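## Neuer Zuschnitt der Wahlbezirke in Homis: was sich bei Listen, Unterschriften und Briefwahl ändert

Der Gemeinderat von Homis hat am Dienstag den neuen Zuschnitt der Wahlbezirke mit den Stimmen beider großen Fraktionen verabschiedet. Er gilt erstmals für die Ratswahl im November. Betroffen sind die Bezirke Tinirdale und Brorkent, die übrigen Bezirke bleiben in ihren bisherigen Grenzen.

Im Kern geht es um den Streifen zwischen Bahnlinie und alter Landstraße. Er wird aus dem Bezirk Tinirdale herausgelöst und Brorkent zugeschlagen. Damit wechseln 392 Wahlberechtigte den Bezirk. Nach der Umstellung zählt Tinirdale 1605 Wahlberechtigte, Brorkent 1494. Die Abweichung liegt innerhalb der Toleranz, die die Wahlordnung der Gemeinde für benachbarte Bezirke vorsieht. Vor der Änderung war sie überschritten, was die Aufsicht bereits nach der letzten Wahl beanstandet hatte.

**Wählerverzeichnis.** Maßgeblich ist die Hauptwohnung am Stichtag. Wer im umgegliederten Streifen wohnt, wird von Amts wegen im neuen Verzeichnis geführt, ein Antrag ist nicht erforderlich. Die Benachrichtigung nennt den neuen Bezirk und das neue Wahllokal. Ältere Benachrichtigungen, die etwa noch aus der Abstimmung über das Hallenbad stammen, haben keine Bedeutung mehr. Einsprüche gegen die Eintragung sind während der Auslegungsfrist schriftlich oder zur Niederschrift beim Wahlamt einzulegen, per E-Mail genügt nicht.

**Unterstützungsunterschriften.** Einzelbewerber und Listen, die bisher nicht im Rat vertreten sind, brauchen weiterhin 260 gültige Unterschriften. Die Zahl ist gemeindeweit festgelegt und bleibt vom Zuschnitt unberührt. Geändert hat sich das Formblatt: Es enthält nun ein Feld für den Bezirk der unterzeichnenden Person. Bereits gesammelte Unterschriften auf dem alten Blatt bleiben gültig, sofern Name, Anschrift und Datum lesbar sind. Eine falsche Bezirksangabe macht die Unterschrift nicht ungültig, sie wird beim Abgleich mit dem Melderegister berichtigt. Wer für zwei Wahlvorschläge unterschreibt, verliert hingegen beide Unterschriften.

**Aufstellungsversammlungen.** Strittig war in der Beratung, ob Bewerber neu gewählt werden müssen, wenn ihre Versammlung vor dem Beschluss stattgefunden hat. Die Übergangsregel unterscheidet nach Bezirk. In Tinirdale und Brorkent ist die Versammlung zu wiederholen, da sich der Kreis der Stimmberechtigten verändert hat. In allen anderen Bezirken gilt das Ergebnis fort. Zakhar Vasylenko, Wahlleiter der Gemeinde, wies im Ausschuss darauf hin, dass auch die Einladungsfrist neu zu laufen beginnt. Eine verkürzte Frist sieht die Satzung nicht vor. Die Niederschrift muss die Zahl der Anwesenden und das Ergebnis jedes Wahlgangs enthalten.

**Briefwahl.** Die Stimmzettel werden von der Druckerei Kravets je Bezirk in eigener Farbe hergestellt. Für die Auszählung bildet die Gemeinde einen gemeinsamen Briefwahlvorstand, der getrennt nach Bezirken zählt. Ein Stimmzettel des falschen Bezirks ist ungültig, auch wenn der Wahlschein korrekt ausgefüllt wurde. Wer Unterlagen des falschen Bezirks erhält, kann sie bis zum Freitag vor der Wahl im Wahlamt umtauschen.

Offen ist noch die Frage des Wahllokals für den umgegliederten Streifen. Der Fußweg zur Schule in Brorkent ist deutlich länger als der bisherige zum Gemeindehaus Tinirdale. Ein Antrag der kleineren Fraktion, beide Bezirke im Gemeindehaus in getrennten Räumen wählen zu lassen, wurde an den Hauptausschuss überwiesen. 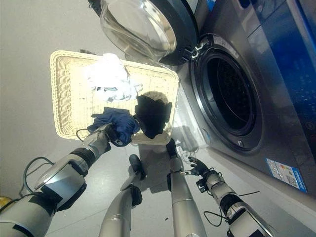
Der Hauptausschuss entscheidet darüber in seiner nächsten Sitzung abschließend.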